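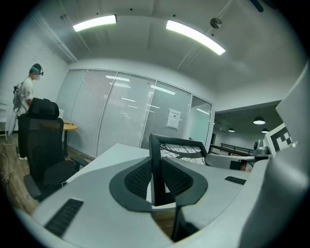 Questions people ask me about Bundness

7 min read

I've been running this little fan site for the show long enough that the same questions keep landing in my inbox, so I finally sat down and typed up my answers in one place. If you came here from a search, hi! I'm Sumathi Salian, I watch too much old television, and Bundness is the show I can't shut up about.

What is Bundness?

It's a half-hour comedy about a family that runs a failing ferry service to an island hardly anyone wants to visit. It ran for seven seasons and 156 episodes, which was a lot for a show that the network moved to a new time slot pretty much every fall. The humor is dry and a bit slow. Give it an episode or two before you decide (my sister bailed after the cold open and I still bring it up).

Where do I start?

Season 2. I know, I know, people hate that answer. But the first season was made before Bimon joined the cast, and the whole thing feels like a different show without him yelling from the engine room. Watch season 2 and season 3, and if you're hooked by then, go back and treat season 1 like a bonus.

Who is Bimon, and why does everybody call him that?

Bimon is the character's name, the mechanic, and it stuck to the actor so badly that he went with it and was credited that way for the rest of his career. He came out of regional theater and was hired for one scene. One! He was supposed to hand over a bucket and leave. The story he told on talk shows was that he stayed on his mark after the director called cut and kept complaining about the bucket, and they wrote him into the next script. I've heard him tell it three different ways and the bucket is the only part that never changes.

Was he really in the Morin movies?

Yes, but only two of them. Morin was the detective series that aired as TV movies, and he played the coroner, completely straight, not a joke anywhere. If you only know him from the ferry it's a bit of a shock. He's wonderful in the second one, where he has a long speech in a parking garage. The first one is skippable unless you like fog.

Did the cast get along?

Mostly! I get asked for gossip a lot and I don't have much. The two leads didn't speak for part of season 5, and you can sort of tell if you look for it, as they're hardly ever alone together in those episodes. By the finale they'd patched it up, and they went on to do a play together.

Where was it filmed?

The indoor stuff was all on a soundstage. The dock and the ticket office were in Tuscombe, and the dock is still there. The ticket office got torn down and there's a bait shop on the spot now. They sell a postcard of the old set by the register, or they did when I went up in June. Go early if you want to park, the lot is full by 10 a.m. when the weather's nice.

Is the lost episode real?

Kind of. There's a season 4 script that was rehearsed and never shot, and people have been calling it "the lost episode" ever since. There is no tape. Please stop emailing me about the tape. I do have a photocopy of the script, and it's fine, it's a middling episode about a goat.

Will there be a reunion?

I doubt it. There was a stage reading a while back, in a theater that seats 300, and it sold out before I could get my card out of my wallet (still mad). No cameras allowed, so there isn't a recording of that either. Since then it's been quiet.

Why do the reruns look different?

They were trimmed to fit more commercials. Usually it's the short scene right before the credits that goes, and that's where half the best Bimon lines are. The disc sets have the full versions. The season 6 set has the wrong theme song on 3 of the episodes and I've never found out why.

Can I send you stuff?

Please do! Old magazine clippings, taped interviews, ticket stubs, all welcome. I'm slow to reply but I read everything. Scans are easier for me than originals, and if you remember which magazine it came from, write that down too. I'm still looking for a clear copy of the season 3 cast photo, the one on the gangway.

14 comments | 38 shares

This site uses cookies to remember your preferences. By continuing to browse, you agree to our use of cookies. Accept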